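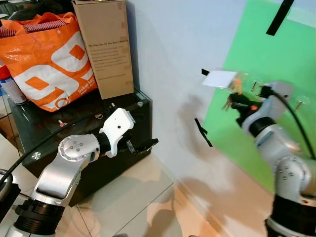 Textbook > Part 2: Reading the Game > Chapter 5

Reading time: 4 min

Chapter 5: Defending from the Front

I played striker for four seasons at Clistley, and for most of that time I thought defending was something that happened behind me. I'd lose the ball, put my hands on my hips and wait for somebody to win it back. Then Kofi Quaye took over as coach and moved me to the bench for 15 matches. I was furious! I also learned more from that bench than I ever had on the field.

What I saw (once I'd stopped sulking) was how much trouble the other striker caused without touching the ball. He didn't sprint at every defender. He ran in a curve, so the center back could only pass to one side, and by the time the ball got there our winger was already on the way. Kofi called this "closing the gate," and we'll borrow his phrase for the rest of the chapter.

Pressing is the usual word for it. A team presses when its players move up together to take away the opponent's time on the ball. The word "together" matters a lot here — one player pressing alone mostly just gets tired.

We'll start with the curved run, then look at the moments that tell a team to go. Coaches call these moments triggers. A slow back pass is one, and so is a poor first touch, or a fullback who receives the ball facing his own goal. You probably spot them already when you watch a match, even if you've never had a name for them.

After that we'll work through one game in detail, Clistley's home match against Mitetti. We lost it 4–2, and I've picked it because our press fell apart in such a useful way. The front players kept going and the back line stayed deep, which left a huge space in midfield, and Mitetti passed straight through it all afternoon.

Before you read on, try this. Watch the first five minutes of any match and follow only one striker, even when the ball is somewhere else. Write down each time the striker changes speed and where the ball was at that moment. Keep your notes, as you'll need them for the first exercise in Section 5.1.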